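Teleoperation Technician, Bench Kitting (contract)
Canus project, Uller

Canus tests whether a two-finger arm can take over parts picking at a repair bench. Solenoids are mostly within reach. Cable sets are well short of it: of 2,904 logged attempts, 1,442 were completed unaided, few of them on harnesses.

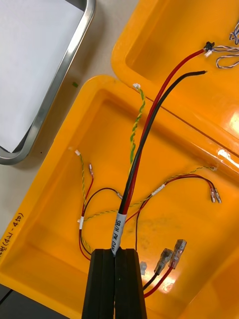
Labeled power lead between the gripper fingers, harness in tray.

The technician will drive the arm through picks and handovers, mark failed grasps, and note the cause in a few words. Parts are presented in scuffed plastic trays under overhead light.
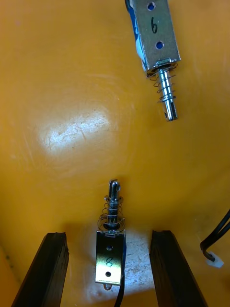

Glare and free-lying leads account for many of the errors we want annotated. You will also write up which tasks should stay with a person for now.

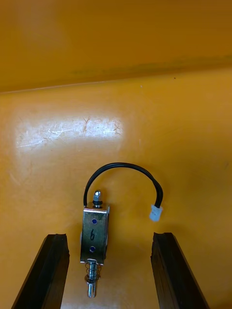
Solenoid 6, connector to the right.

Required: bench wiring experience, steady typing, normal color vision. Robot experience is optional.

Term: 500 hours, 80 per month maximum.

Apply to Nomvula Motaung by 09/08/2026. Quote "Canus bench".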